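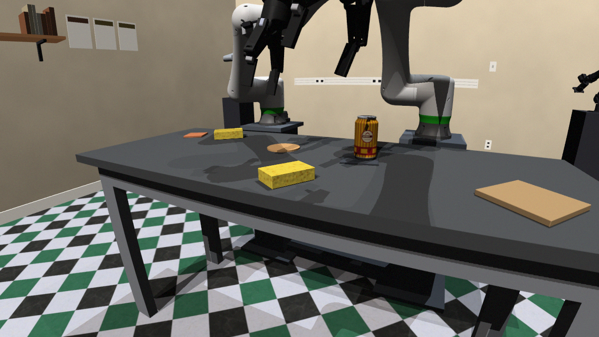
Zwei Arme am selben Tisch heißt vor allem, dass sich zwei Programme einigen müssen, wer zuerst darf, und genau daran hängen wir seit den Ferien. So Reece Ackroyd, noch bevor ich die Jacke aus hatte.

Tag der offenen Tür in Fultthorpe, Donnerstag, 9. Februar. Kurz reingeschaut, dann doch bis zum Abend geblieben. Notizen von unterwegs, bitte nicht auf die Goldwaage legen.

Der Kurs heißt Nodex, läuft im zweiten Jahr, 16 Schüler, gearbeitet wird erst mal komplett in der Simulation. Aufgabe für den Wettbewerb im Juni: Tisch abräumen mit zwei Armen, Gegenstände liegen jedes Mal ein bisschen anders. Schwämme, Brett, flache Scheibe, Getränkedose. Klingt banal. Hab selber 7 Versuche gemacht, Schwamm kein einziges Mal sauber abgelegt. Ein Zehntklässler neben mir: beim ersten Mal. Na gut.

Gruppenaufteilung: eine macht Greifplanung, eine die Abläufe, eine schreibt die Tests. Letzteres wollte anfangs keiner, erzählt Glenys Fairclough, inzwischen gibt es eine Warteliste. Über Nacht laufen 200 Durchgänge, morgens hängt eine Liste mit den Fehlern an der Tür. Kollisionen rot, Zeitüberschreitung blau. Viel Rot diese Woche. Die Testgruppe nennt ihren Teil Testeck, mit eigenem Logo, sehr stolz.

Dann eine halbe Stunde Vortrag von Bradley Penrose über Koordinatensysteme. Trocken, aber brauchbar, vor allem der Teil mit den Handgelenkwinkeln. Die Eltern in der letzten Reihe eher am Kuchen interressiert. Kuchen übrigens gut.
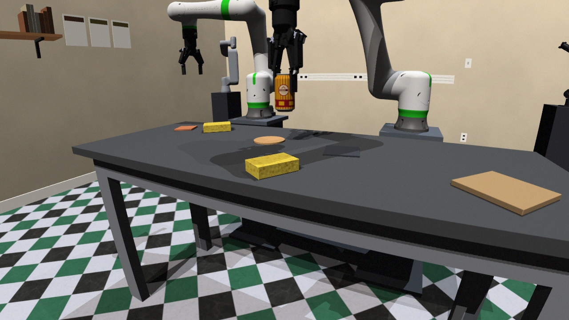

Was mich am meisten interessiert hat, war die Übergabe der Kontrolle zwischen den Armen. Die Regel ist simpel: wer etwas hält, hat Vorfahrt, der andere wartet. Bei der Dose kann man sich ausmalen, warum das nötig ist - der eine Greifer hat sie geklemmt, und sie hängt direkt vor dem weißen Gehäuse vom anderen Arm. Dessen Greifer links offen in der Luft, Finger nach unten. Wenn der jetzt losfährt, wird's eng. Die Gruppe streitet noch, ob man einen festen Sicherheitsabstand nimmt oder den Abstand laufend berechnet. Fest ist langsamer, dafür versteht es jeder. Ich wäre für fest.

Offene Baustelle ist die dunkle Platte. Dünn, quadratisch, fast so grau wie der Tisch. Die Erkennung soll ab nächster Woche allein übers Kamerabild laufen, bisher kommen die Positionen direkt aus der Simulation, und da graut es allen ein wenig. Sheila Rudd würde die Kanten suchen lassen statt der Farbe. Mal sehn.

Noch kurz zum Praktischen: 30 Minuten pro Gruppe an den Rechnern war zu knapp, es gab Gedränge, und wer hinten stand, sah wenig. Nächstes Mal bitte ein Beamer. Parken hinter der Turnhalle geht, Einfahrt schlecht beschildert.

Den Pokal vom Vorjahr, den Toivonen-Preis, durfte ich auch anfassen. Dritter Platz. Im Juni fahr ich wieder hin, Bericht folgt dann hier.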